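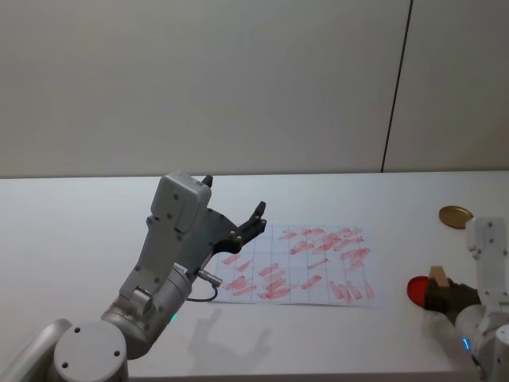 NEWS RELEASE | COMMUNITY AND LEISURE

Skevbridge swimming pool to reopen in September with longer opening hours

Skevbridge Leisure Trust has confirmed that the Marchal Road pool will reopen to the public in September, following the replacement of its boilers, filters and changing room floors.

The main pool will open at 6.30am on weekdays, an hour earlier than before the closure. Saturday sessions will run until 7pm. The learner pool will keep its existing hours during term time.

The work was carried out by Mudier Building Services under a contract awarded last winter. It includes 98 new lockers, two accessible changing rooms and a pool hoist. The old lockers took a pound coin. The new ones use a four-digit code, and swimmers will no longer need to bring change.

Adult swims will cost the same as before the pool closed. Concession rates apply to over-60s, full-time students and people receiving Universal Credit. Existing members had their direct debits paused during the closure, and payments will start again on the first of the month after reopening. Members who wish to cancel should tell reception before then.

A total of 218 children were on the waiting list for lessons when the pool shut. Their families will be contacted by email in the order they joined the list, and places will be held for seven days. New names will be taken once those offers have been made.

Bookings for lane swimming, aqua fitness and family sessions will be handled through the Bestus booking system, which replaces the telephone line. People without internet access can book in person at reception.

The café will stay closed until later in the autumn. Vending machines will be available in the foyer. The car park entrance on Marchal Road is open, but the rear gate remains locked while resurfacing is finished.

ENDS

Notes to editors

Skevbridge Leisure Trust is a registered charity. It runs the Marchal Road pool and the sports hall next door, which has stayed open throughout the work.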